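Handleless drawers: three months in and I'm a convert
Forum: Furniture and Storage
Started by pennywhistle_72
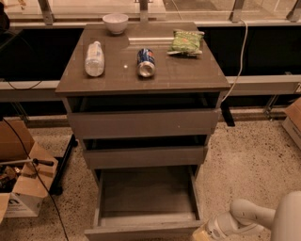
I've wanted to start a thread on handleless drawers for ages, because every time they come up on here somebody says they're a fad and the conversation dies. I love them! We did the whole bedroom over the spring, with 12 drawers across the chests and bedsides, all from the Sial range at Olwood, and I'd do it again tomorrow. No knobs to catch your dressing gown on, no screws working loose, and you can wipe the fronts down in one go. I'm now looking at something for the landing in the same spirit, three plain drawers and a glossy top in that grey-brown that goes with everything, and the bit I keep coming back to is how deep the bottom drawer looks when it's pulled right out. Low sides though, so jumpers might creep over the back. Does anyone have handleless drawers in a busy spot, and how are you finding them? Any colour, any make, tell me everything.

grommet_and_son
Glad you're happy, but I'm going to be the grump. I took ours out after 2 years. We had the Modetti ones with push catches and the catches hated my family. You lean on the front to tie a shoe and out it comes and gets you in the shin. Fine in a spare room. On a landing, with people going past carrying washing, I'd think hard.

pennywhistle_72
Ah, mine aren't push catch! There's a lip along the top of each front and you hook your fingers over and pull. Completely different animal. I tried the push ones in the showroom and I agree, they went off like toast.

marrowfat
Lip pull all the way. We've got them in the kitchen and the only thing I'd say is check the gap before you buy. My mum has arthritis and can't get her fingers into a narrow one. Ours is 16 mm and she manages, but the ones at her own flat are tighter and she opens them with a wooden spoon.

tealeaf
Can we talk about glossy tops, because I have opinions. Gorgeous for a day. Then every ring, every bit of dust, every fingerprint. I had a dark one in the hall and I was polishing it more often than I was cooking. Went over to matt and never looked back.

pennywhistle_72
I don't mind a wipe round! And a shine bounces the light about so nicely. Our landing is a bit of a cave after 9 in the morning, once the sun's gone over the roof, so I'll take all the help I can get. I'd put a little white bowl on it for keys, I think, white looks lovely against that brown.

tealeaf
Put felt under the bowl or you'll be back here in August asking how to get scratches out.

grommet_and_son
Seconded on the felt. Also runners. People fuss about the fronts and then put up with awful runners. Ask if they're full extension. If the drawer only comes out three quarters of the way, whatever's at the back stays there until you move house.

quillback
Joining in as someone who fits these for a living. Most of the trouble I get called out to is with the floor. If the cabinet isn't level, drawers with no handle are the first to show it, as you see every gap between the fronts. People ring up and tell me the drawers have warped, I put a bit of packing under one corner and they line up again. On a hard floor like tile or terrazzo, get feet that adjust. On carpet give it a few weeks to settle and check again.

marrowfat
This is so useful. Our middle one drifts open on its own and I'd been blaming the cat.

quillback
Tipping forward, most likely. Put a spirit level on the side, front to back. If you've got children, please fix it to the wall as well. A chest with a few drawers out at once gets very front heavy.

grommet_and_son
I'll give you that one, good advice. Still say a decent knob would save all this. Costs next to nothing, you can change them when you get bored, and your nan can open it.

pennywhistle_72
But then I'd have to choose knobs! I spent a whole winter choosing knobs for the kitchen and I'm not going through it again. What do people think of the Iltevar ones? They do a three-drawer with soft close, and the lip runs the full width.

tealeaf
My sister has the Iltevar in oak. Soft close is a dream, really quiet, even with teenagers. The delivery was a faff and the instructions were all drawings, but once it was up it was solid. She lines hers with offcuts of wallpaper and they look fantastic.

pennywhistle_72
Wallpaper offcuts!! I've got over half a roll of the green fern one left from the bathroom. Right, I'm going to measure the landing tonight.

marrowfat
Measure with the drawer out. We forgot to and had to swap the whole thing to the other wall.

quillback
And allow for the skirting.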